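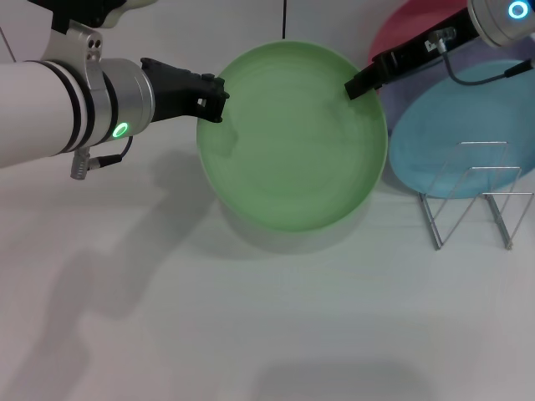 Célula de manipulación Plidance de dos brazos

La célula Plidance trabaja con dos brazos sobre una mesa blanca lisa y se suministra configurada para coger vajilla por el borde y colocarla en un escurridor de varilla metálica. Cada brazo lleva una pinza negra de mordaza y un anillo luminoso en la articulación. Plevden entrega el conjunto montado, con los puntos de reposo grabados y un juego de piezas de prueba.

Configuración de las pinzas

Para piezas anchas y de poca altura, las dos pinzas se llevan a lados opuestos del borde. La punta debe quedar sobre el borde antes de bajar. La secuencia de ajuste es la siguiente:

Colocar la pieza plana en el centro de la mesa.
Acercar el brazo izquierdo en modo manual y guardar la posición.
Repetir con el brazo derecho y comprobar que el antebrazo no toca las piezas del escurridor.
Cargar el programa base 1463 y ejecutar un ciclo a velocidad reducida.

El escurridor puede cambiarse de sitio, pero hay que volver a grabar sus posiciones. El cable de cada brazo necesita holgura suficiente para el giro de la muñeca. Si el conector roza la mesa en el punto más bajo, se acorta el bucle con la abrazadera.

Cámara de muñeca

La cámara sirve para revisar de cerca la posición del dedo respecto a la pieza. Conviene limpiar la lente con un paño seco al empezar el turno y repetir la comprobación después de cualquier cambio de dedos.

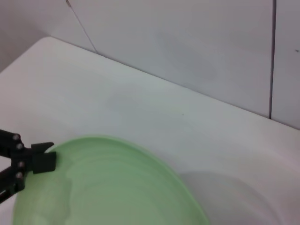 Dedo de la pinza sobre el borde de una pieza verde claro, visto desde la muñeca.

Mantenimiento

Cada 900 ciclos: limpiar las almohadillas de los dedos y revisar los tornillos del varillaje. No usar disolvente.
Cada 3000 ciclos, aproximadamente: comprobar el juego de las mordazas y cambiar las almohadillas si están marcadas.
En abril: revisión anual con el técnico de zona, incluida en el contrato Ollis.

Los dedos de recambio se piden por pareja. Los de la serie Engelhardt son compatibles, aunque obligan a repetir el ajuste de ambas pinzas.

Consultas técnicas: Knut Kasten
Repuestos y contratos: Amirhossein Sharifi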